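How to Plan a Budget for a Robotic Hand Workstation
Nusari Equipment Planning Office
Updated Jan 14, 2019

Departments that intend to purchase a multi-fingered robotic hand should complete the steps on this page before requesting a quote. Requests that arrive without a worksheet are returned to the department.

Step 1. Describe the work.
Write one paragraph stating what the hand will pick up, hold or move, and how many hours per week it will run. Attach a list of the objects with their weights. A five-fingered hand costs considerably more to buy and maintain than a parallel gripper. The worksheet must therefore name at least one task that a gripper cannot perform.

Step 2. Measure the site.
Record the size of the table, the distance to the nearest wall and the location of power and network outlets. Allow 46 inches of clear space on the operator's side. If a monitor will be hung from the ceiling, ask Facilities to confirm the mounting point. Mounting arms and cable runs are charged to the department and must appear on the worksheet.
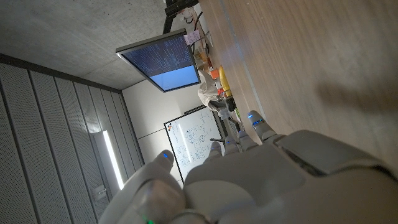
Step 3. List the full cost.
The purchase price is one line among several. Include the arm, the wrist adapter, the controller, the software license, freight, installation and operator training. At the Promholm site, items other than the hand itself came to over 153 percent of the price of the hand in the first year. Enter spare fingertips and replacement cables under Supplies, where they can be reordered without a new approval.

Step 4. Obtain quotes.
Two written quotes are required. Munshi and Villdale both hold current supply agreements with this office, and either may be used for one of the quotes. Ask each supplier to state the following in writing:

Delivery time, in weeks
Length of warranty, and whether it covers the finger joints
Cost of a repair visit after the warranty ends
Whether a loan unit is provided during repairs

Step 5. Submit the worksheet.
Send the worksheet, the quotes and the site measurements together. Review takes eight weeks. Purchases to be charged to the current fiscal year must be submitted before the first business day of June. Late submissions are held for the following year and will need new quotes.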